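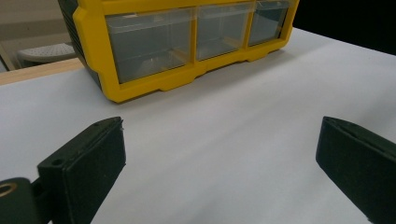 Section 3 – Planning and buying for a bench cell

Read this before you send anything to purchasing. Rev. March 2020, Rosário Arruda. Replaces the old buying notes, throw those out.

Covers one bench cell with a pair of hand-held grippers. Arm cells are in Section 5.

3.1 Before you start

You need:
– floor plan of the room, with outlets marked
– your cost center number
– the Ekon quote template (ask Guilan Wan for the current one, the one on the shared drive is old)
– a tape measure. A real one.

CAUTION: Do not order the table first. Three groups did this. Two had to return it.

3.2 Pick the tasks, then the hardware

1. Write down the tasks the cell has to do in its first year. Short list. One line each.
2. For each task, write the object, the smallest part a finger has to touch, and how far that part travels. Drawers, lids, latches all count.
3. Check finger opening against the widest thing you need to grasp. Check finger thickness against the narrowest gap. Most people check only the first.
4. Mark tasks needing two hands. If there are none, budget one gripper and skip to 3.4.

Note: small-drawer organizers are a good first task. Cheap, easy to replace, and they tell you quickly if your fingers are too fat. Buy two of the same model, same color. Stores change models without notice and then your before and after runs don't match.

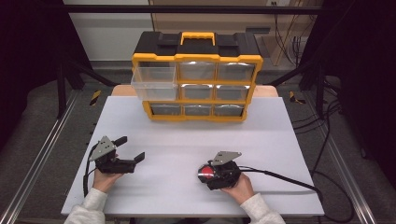 Figure 3-1. Two-gripper bench, drawer task. Top-left drawer partly out.

3.3 Two-gripper cells

1. Budget the grippers as a pair. Same revision. Mixed revisions need separate calibration and Américo Patrício will not sign off on it.
2. Add one spare set of fingers per gripper. Lead time from Jondach is 11 weeks, so order with the first PO.
3. Allow for cables on both sides. Measure from the hand at full reach, down to the floor, then to the controller. Add slack. Write the total on the form, not the straight-line distance.
4. Put the controller on the side with the shorter run.
5. Leave room for the operator's elbows. Sounds silly – it is the most common change request we get.

CAUTION: Cables on the floor are a trip hazard. Cable covers and floor marking go on the same PO as the cell. Safety will not release the room without them, and a second PO adds weeks.

3.4 Table and frame

1. Choose a plain matte top. Light color if your objects are dark or bright, otherwise talk to Albertina Pinheiro about contrast first.
2. Glossy tops: no. Glare shows up in the recordings and you will pay to redo them.
3. Clear plastic parts also reflect. Price diffuse overhead lighting now, its cheaper than adding it later.
4. If you want an overhead bar, check ceiling height and sprinkler clearance before ordering posts.
5. Order brackets and rail from one supplier. Coelho and Prenier both sell rail that looks identical. The slot nuts do not swap.

3.5 Filling in the budget form

Line A – Grippers, fingers, mounts.
Line B – Controller and cables. Include spares.
Line C – Table, frame, rail, brackets.
Line D – Lighting, curtains if the room has windows.
Line E – Task objects. Everyone forgets this one. Enter 211 per task and adjust after the first quarter.
Line F – Operator training, 8 hours per person, minimum two people.
Line G – Contingency. 30 percent for a first cell. Do not let anyone talk you down on this.

Note: shipping goes in the line it belongs to. There is no shipping line. Forms with a shipping line come back.

Note: training hours are charged to your cost center even if the trainer is ours.

3.6 Ordering sequence

1. Grippers and fingers.
2. Controller, cables.
3. Frame and rail, once the gripper dimensions are confirmed in writing.
4. Table, lighting.
5. Task objects last, but before the install date. An installed cell with nothing to pick up still costs you a training day.

For delivery before the December shutdown, step 1 has to be approved by the end of summer. Receiving is closed during shutdown and carriers will send it back.

3.7 Sign-off

Send the completed form to Horácio Baptista with the floor plan and the task list from 3.2. All in one email please. He checks totals and outlet load. Américo checks the hardware list. Expect questions on Line B, have your cable measurments handy.

If the form comes back, fix the marked lines only and resend with the same subject line. A new subject line starts a new request and you go to the back of the queue.

Continue to Section 4, Receiving and unpacking.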